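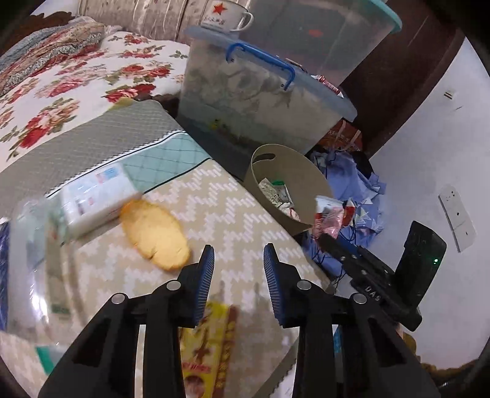
By Amna Kazmi
1/3/18

Squeeze the handle slowly and watch the pivots. That is the first thing I learned in my week with the Gornano hand grippers, and I still do it every morning before coffee. If both arms swing in together and the blue pads meet flat, the tool is ready for work. If one pad gets there first, out comes the hex key (and there goes the next half hour).

I love these things! You hold one in each hand, you tidy up a bedroom with them, and the movements go into a library that teaches a robot arm to do the same. Snack wrappers into the bin, tissues back where they belong, that kind of job. A wrapper is a wonderful test. It is thin, it crackles, it slides, and a gripper with a worn pad will drop it over and over while a good one carries it to the rim of the bin like it weighs nothing.

The pads take the worst of it. The ribs on the blue strip fill up with crumbs and skin oil, and once they do the grip goes soft. At the Ulska workshop they wipe them with a damp cloth after every session and change them at 600 squeezes, even if they look fine. Peel from the tip, never from the base, or you lift the glue off the finger along with the pad. I did it wrong twice and spent an evening scraping.

Next come the linkages. Each arm rides on silver pins, and the arms are mirror images of each other, so whatever you do to one side you do to the other. One tiny drop of dry lube per pin. Open and close the jaws 10 times, wipe off the extra, then try it on something flimsy. Oil is a bad idea in a room full of blankets and fabric, as anyone who has washed a bedspread at midnight can tell you.

Setting the pair up is the fun part. Kelemen, the older of the two manuals, has you zero both grippers with the jaws closed. The newer Draltbridge sheet wants them wide open first, then closed, and I like that better. You feel any stiffness before you start. After that you check the little green light on the module, pick a starting spot by the bed or the table, and go.

My left one began to drag in February, somewhere past session 216. It was only a pin that had worked itself tight, and a quarter turn fixed it. I ran the whole room again that same night, bin and all, and the jaws closed so sweetly that I kept going until I ran out of wrappers.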